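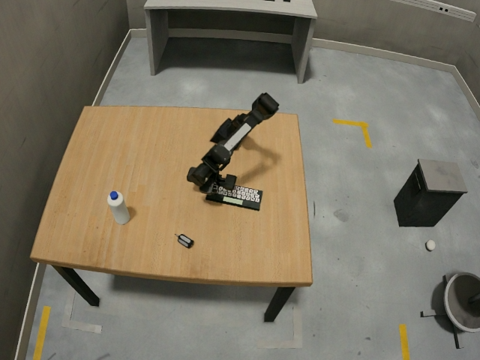
When should a site order the bench for a tabletop arm?
Order it after the reach study is signed off and before the arm ships. The bench sets the mounting height, the cable route and the floor area, and a change to any of those after delivery is charged to the site.

Capital requests for the Magaña program open in February. Two sites have asked for a benchtop arm under the program, Jurkville and the Belalley workshop, and both submitted a price for the arm with very little else attached. The notes below cover what the equipment group will expect to see in the revised requests.

Scope of the request. The arm is one line. The others are the gripper and its spare fingers, the controller, the bench and its fixings, the emergency stop circuit, guarding or a scanner if the risk assessment calls for it, floor marking, freight, commissioning and training. Requests that roll all of this into a single figure will be returned. If a line is nil, enter it as nil and note who agreed to that.

Simulation before purchase. Layout work is to be done in the simulator, with the arm model placed on a bench of the intended size and the nearby furniture included. A bare arm on an infinite floor tells us the reach envelope and nothing about the room. In the current model the arm is mounted on the tabletop a little right of centre, with its upper joint up near the back edge and a desk against the wall behind. A layout of that type needs a clearance check behind the bench as well as in front of it. Run the check with the gripper fitted and the longest part held, then save the joint limits used so they can be carried across to the real controller.

Small objects should also be placed in the model at their working positions. A keyboard close to the base is a reasonable test item: it is low, it sits inside the region most arms reach poorly, and it shows quickly whether the base should shift back. Sinéad Heffernan has a set of bottle and handheld-item models that can be copied into any site's layout. Masses in that set are nominal and should be overwritten with weighed values before any payload figure is quoted.

Bench stiffness. The simulator treats the tabletop as rigid. The real one won't be. Timber tops are acceptable for light arms if a steel plate is through-bolted under the base, and the plate belongs in the budget at 50 dollars per bench plus labour. Clamps are fine for trials and are not accepted for a permanent installation. Allow for the legs to be fixed to the slab wherever the arm will run above half speed.

Floor marking. Yellow tape for the keep-clear boundary, grey for the bench footprint. Tape is a consumable and goes to the operating budget – please don't capitalise it. Bins, cabinets and anything else that stands on the floor should be drawn in the layout where they will be kept, including those on castors.

Contingency. Hold 2,000 dollars per cell against electrical work. At Jurkville the nearest suitable outlet is on the far side of the aisle, and the electrician's quote has not been received. Belalley has a spare circuit, but the isolator is behind the existing racking and will have to be moved. Unspent contingency returns to the program and can't be used for additional tooling.

Lead times. Witerine is quoting 18 weeks on the arm and controller as a set. Ordering the controller separately does not shorten this. Grippers are held locally, so the gripper order can wait until the part list is frozen, and in the Belalley case it should, as two of the listed parts are still under revision.

Support costs. The first year of service is included in the Witerine quote. Years two and three are not, and should appear in the operating budget as a separate entry. Simulator licences are already covered centrally and must not be added to site requests.

Revised requests go to Fung-ping Liao with the layout file, the clearance report and the itemised quote. A screenshot of the layout is useful for the cover sheet but does not replace the file. Questions about model import or joint limits can go directly to Sinéad.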